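Two-Arm Manipulation Project: Photo Gallery

Vikwood College, Robotics and Automation Program
Posted 21 Sep 2020

The Two-Arm Manipulation Project is a senior elective offered to students in the second year of the Robotics and Automation Program. Students work in teams on a shared bench fitted with a pair of robot arms and are assessed on a set of household tasks chosen at the beginning of term. The task list is deliberately ordinary. It covers folding cloth, moving dishes, sorting cutlery and handling electrical cords, all of which require the two arms to be programmed together.

The elective is supported by the Hashemi Fund for Applied Learning, which contributed to the purchase of bench equipment in August, and by Pinent, which provides technical advice to instructors. The College thanks both for their continued interest in the program.

Enrolment is limited to 11 students so that each team receives adequate time at the bench. Sessions are supervised at all times, and students complete the laboratory safety module before they are given access to the arm controls.

Cord handling is introduced once students are comfortable with rigid objects. A cord bends, slides and changes shape as it is moved, and a program written for a cup or a block will seldom transfer to it without revision. Teams must consider where each gripper should approach, how much slack to leave and how the position of one arm limits the reach of the other.
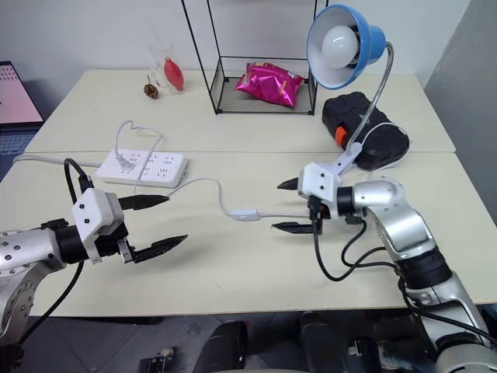
The cord-handling bench, with a white power cord and its inline switch lying between the two grippers.

Each team submits a written plan before its bench time and a short report afterward. Reports are marked on clarity of method as well as on results, and a team that records an unsuccessful attempt carefully may receive full marks for that section. The final assessment consists of 7 tasks, 2 of which are set by the instructors on the day.

Teams may also apply to enter the Lomby Student Automation Challenge, held each year for college and polytechnic programs. The winning entry receives a prize of $1,000 toward equipment for its home laboratory. Applications must be endorsed by the course instructor and should include a copy of the team's most recent bench report.

Students wishing to enrol in the next offering of the elective should have completed Introduction to Programming and Mechanical Systems I. Application forms are available from the program office. Prospective students and their families may arrange a visit to the laboratory through the same office during regular business hours.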